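Home News Reviews Tours Store Contact

Drarnine to reissue first album on vinyl

28 February 2023
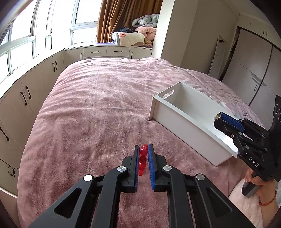
Red beads between the blue pads of a gripper, with a second gripper at right.

Drarnine will put their first album, Teston, back in print on vinyl this spring, the band's label Kahraman said. The record has been out of stock in every format except download for five years.

The new pressing is a double LP. The first disc has the album in its original running order. The second collects four songs from the same sessions, two of them never released, plus a live version of "Jildale" that came out only as a B-side.

Singer and guitarist Noel Lacson went through the tapes with the label in February. He said the mix has been left alone apart from a small fix to the fade on the closing track.

"The bass was always too loud on that record and we like it that way," Lacson said.

The sleeve will carry the lyrics, which were missing from the first edition. Preorders open next month through the Kahraman store, with copies going to record shops about four weeks later. No tour dates have been announced.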